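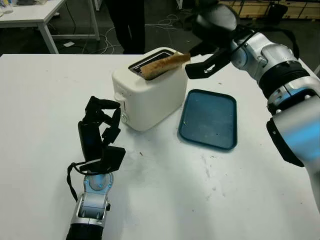

Wekesa Nyanda wrote to us after the last edition of this guide: My toast comes up dark at the edges and pale in the middle, and I never know if I should turn the dial or put the bread down again. Which is it?

Turn the dial first. A second full cycle browns the edges again along with the middle. Most uneven toast comes from a high setting used on cold or thick bread, and a lower setting with a short second pass gives a better result. The steps in this section apply to the Altby two-slot toaster with a front dial and a side-by-side slot layout.

Section 3. Toasting and Taking Out Bread

Before you start

Place the toaster on a flat, dry, heat-resistant surface with nothing hanging over it. Keep the cord away from the edge of the table. Put a tray or plate next to the toaster, on the side of the hand you will use to take out the bread.

Note: If the toaster is new, run it empty for 5 minutes in total before the first use, with the window open. A slight smell is normal.

Toasting

1. Check that the crumb tray is pushed all the way in.

2. Plug in the toaster. The lever will not stay down without power.

3. Set the dial. For plain white or light wheat bread, start in the middle of the range. Use a lower setting for raisin bread and other sweet breads - the sugar burns quickly.

4. Put in the bread. It should drop into the slot under its own weight. A slice that has to be pushed is too thick, and it may catch on the way up. Triangles and other cut pieces can go in with the long side down. 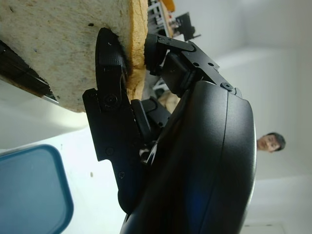 5. Press the lever down until it clicks. Stay near the toaster while it is on.

6. When the cycle ends, the lever comes up and the heat shuts off. To stop early, lift the lever by hand.

Taking out the bread

Hold the slice by the crust, near a corner, and lift it straight up until the lower edge clears the slot. Then move it to the side. Pulling at an angle breaks off crumbs, and crumbs in the slots are the usual cause of smoke.

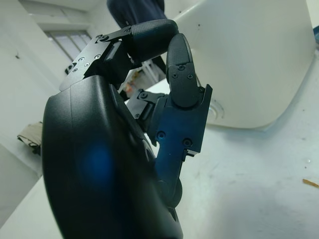 Use a light grip. Fresh toast is stiff on the outside and soft in the middle, and it dents or splits if it is pinched hard. Soft bread that has had only a short cycle needs even more care.

Caution: The top of the toaster gets hot. Do not touch it, and do not put knives, forks or other metal items in the slots.

Small pieces may not rise far enough to hold safely. Unplug the toaster, let it cool, and lift the lever a little past its normal resting point.

Lay each slice flat on the tray and keep slices apart for a minute or so. Stacked toast holds steam and goes limp.
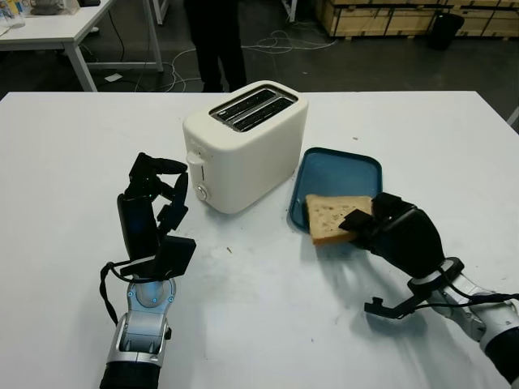
Leave the tray where it is until the last slice is out. If you are making several batches, lower the dial a little after the first one, as the slots are already warm and the bread will brown faster.

Stuck bread

Unplug the toaster and wait until it is fully cool. Turn it upside down over the tray and shake it gently. If the bread does not come free, see page 61 for service contacts.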